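Our Shared Desk: Tidying the Study Corner
Project report by Hrefna Vídalín and Kimie Sasaki

We started in February with a fairly small question, whether a desk used by 30 students could be made pleasant enough that people would want to sit down at it, and I must say we grew very fond of the thing along the way. Kimie drew the first plan on the back of a Gudico receipt, and we kept to most of it. 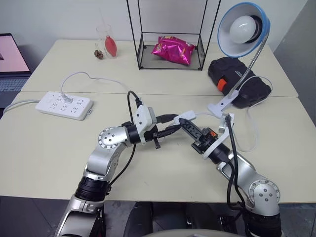 Choosing the desk took us much longer than we had expected (we argued over it for nearly 5 weeks!). In the end we went for the big surface, mostly so that two people could spread their papers out side by side. It is a pale cream colour, with a thin dark seam running across the top where two sections meet, and Kimie worried that pens would catch on it. I have written across it many times and hardly notice it now.

Cables were the other great worry. Six of our classmates named them as the main nuisance, so we spent a good while on where the sockets should go and tried both sides before settling. 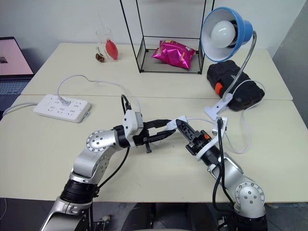
Figure 2. The desk with its power strip on the left and the blue-shaded lamp clamped on the right.

We would still like a longer shelf, and Kimie has her eye on one from Drerberg for 49 pounds, if the department will stretch to it.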